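Dremoten Hand-Held Grippers: Planning and Budget FAQ

Questions about purchase orders go to Mpho Jacobs in equipment planning. Questions about file formats and storage are covered on a separate page.

What does the base price include?

One hand-held gripper with fingers and fingertip pads fitted, one camera mount, and a carry case. The camera, memory cards and spare pads are separate lines on the quote.

Do we need a robot arm to start?

No. The hand-held unit is used by a person. Many sites run it for a full budget year before they order an arm. If an arm is planned, tell us the model before you order, as the finger set must match on both.

How many units should a small site order?

Order 2 for each operator station. One is in use and the other is charging or being checked. Sites that order a single unit lose working time whenever a pivot screw needs tightening or a pad is replaced.

What does a station need in the way of furniture?

A table the operator can reach across, steady light, and a place to put down the gripper between takes. A household table is acceptable. A cloth or cardboard sheet may be left on it, and curtains may be kept as they are.

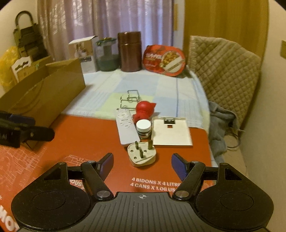
Tabletop work with small household items. The open fingers are over a white three-pin plug adapter.

What should we budget for objects?

Very little. Jars, remote controls, adapters and packaging can come from stock already on site. We suggest a cap of $100 per station for the first order. Keep receipts under consumables, not under capital equipment.

How often are fingertip pads replaced?

Inspect them every 60 hours of use. Replace both pads of a pair at the same time, even if only one shows wear. Pads are sold in pairs only.

Can we mix Dremoten and Fekenow parts?

Fekenow mounts fit the current body. Fekenow fingers do not. Older Bjarnason cases hold the gripper but leave no room for the camera, so it has to be packed separately.

Is leasing available?

Yes, through Prerum. The lease covers the gripper and mount. It does not cover pads, cards or cameras. The shortest term is 2 years, and units may be swapped once during the term at no charge.

When should the request go in?

Requests received by the end of April are placed in the first delivery group. Later requests are accepted and filled in order of receipt. A request without a station count is returned to the sender.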